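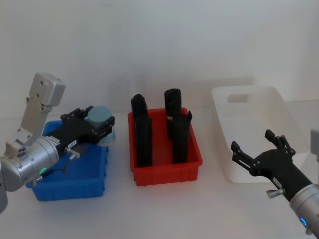

Why do councils sort household waste into separate streams at the kerb instead of sorting it all at the depot?

Because material that has been mixed is hard to unmix. Paper that has been in contact with food scraps can't be sold as paper, and broken glass works its way into everything around it. Keeping the streams apart from the start costs households a little effort and saves a great deal of sorting later, though it never removes the need for sorting altogether.

Unit notes, Topic 4: Kerbside streams and contamination
Prepared by Jean Laing, with additions by Trefor Price

Read these notes before the January workshop. The workshop uses the Flindell audit results and assumes you know the terms below.

Terms used in this topic

Stream: a class of material that is collected and processed together. A council might run general waste, mixed recycling, and food and garden organics. Some add a separate glass stream.

Contamination: anything in a stream that the processor for that stream does not want. The same item can be contamination in one stream and acceptable in another. A lemon is contamination in mixed recycling and perfectly good feedstock in organics.

Contamination rate: the weight of contamination divided by the total weight of the sample, given as a percentage. Some older reports use volume. Check before you compare two reports, as a bag of empty plastic bottles is large and light, and a rate by volume can look very different from a rate by weight.

Capture rate: the share of a recoverable material that ends up in the right stream. If most of the cardboard in a suburb goes into general waste, the capture rate for cardboard is low, even when the recycling that does get collected is very clean.

Residual: what is left after recovery and has to go to landfill or energy recovery.

MRF: materials recovery facility, pronounced "murf".

Contamination rate and capture rate are often confused in student reports. They move independently. A council that frightens its residents with penalty notices may see contamination fall and capture fall with it, as people put doubtful items in general waste to be on the safe side. Report both figures where you have both.

Types of contamination

Processors usually group contamination by what it does to the process.

Wrong material. Textiles, timber, ceramics, garden hose. Hoses and other long flexible items wrap around the rotating screens at the MRF and the line has to be stopped to cut them out.

Right material, wrong condition. A jar half full of pasta sauce, or a pizza box soaked through with oil. Light staining is usually accepted. The limit is set by the processor's contract, so the advice given to residents differs from one council area to the next.

Bagged material. Recycling tied up in a plastic bag is generally pulled off the line unopened. Staff can't tell what is in it and there is no time to find out. The contents may be clean, but they are lost all the same.

Hazardous items. Batteries, gas bottles, needles, chemicals. Lithium batteries deserve their own mention. When they are crushed in the truck they can ignite, and the driver may have to dump the load on the road so the fire can be reached. They are a small part of the weight and a large part of the cost, and a contamination rate by weight hides them almost completely.

How an audit is done

A physical audit takes a sample of bins from a defined area, empties them onto a sorting surface by stream, separates the contents into categories and weighs each category. The method has several points where bias can get in.

Choosing the streets. Streets should be drawn at random within strata. Dwelling type is the most useful stratum. Units with shared bins behave differently from detached houses, and an audit that leaves them out will flatter the council.

Notice. Residents should not be told the week of the audit. They should be told, in general terms and well ahead, that audits take place.

Timing. Avoid the weeks after public holidays and the end of the school term. If organics are being measured, record the weather. Wet grass weighs more than dry grass, and a rainy fortnight will shift the result.

Presentation. Record bins that were not put out. A house that puts its recycling out once a month is under-represented in any single collection.

Sorting. Two teams given the same load will not produce the same figures unless they have agreed on the category rules beforehand. Run a practice load, compare, and write down the decisions on borderline items. Composite packaging such as a paper cup with a plastic lining causes most of the disagreement.

The Flindell audit

Flindell is the case used for the workshop. The council has collected mixed recycling and general waste for many years and introduced food and garden organics recently. The collection contractor is Geddes. Henryk Lis designed the sample and Britt-Marie Rønning supervised the sort.

The sample was drawn from 58 streets and came to 2,142 kg across all streams. Material was sorted into 6 primary categories: paper and cardboard, rigid plastics, glass, metals, organics, and other. The "other" category was then broken down further for general waste but not for recycling, which limits what can be said about textiles. Keep this in mind when you read the summary table in the workshop pack.

Points to look for in the data:

The organics stream is cleaner in the streets with detached houses. Before concluding anything about the residents, check how the kitchen caddies and liners were distributed. Blocks of units received theirs later, and some had no signage in the bin area when the audit was done.

Soft plastics appear in recycling in almost every street. Flindell's older brochure showed a soft plastics symbol without saying clearly that it referred to a drop-off point. The brochure was replaced, but households keep these things on the fridge for years.

Food in its original packaging turns up in general waste in large amounts. It counts as organics in the primary category after the packaging is removed, and as other if the team did not open it. The field sheets say which was done for each load.

Comparison with Brinumora

Brinumora did not do a physical audit. It left tags on bins after a visual check of the top layer, and 2,000 households were included. Itsuki Miyazaki's report sets out the procedure. Visual checks are cheap and can be repeated often, and the tag gives the household direct feedback. They miss whatever is underneath, and they produce a yes or no for each bin with no weight attached.

The two sets of results can't be placed side by side in one table. You may compare the kinds of contamination found. You may not compare the rates. Marks were lost on this last year.

Brinumora entered its checks in Mavo, and the export is in the workshop pack as a spreadsheet. The column headed "status" refers to the tag left on the bin. The column headed "state" refers to whether the record was closed. They are easy to mix up.

Writing up

State the method before the result. Give the sample weight and the number of streets. Say which bins were excluded and on what grounds. If you recommend an education campaign, name the item it is aimed at and the dwelling type it is meant to reach. General advice to "recycle better" does not count as a recommendation.

Bring the field sheets, a calculator and closed shoes if you are joining the depot visit. High-visibility vests are supplied at the gate. The bus leaves at 8:30 am from the car park behind the library.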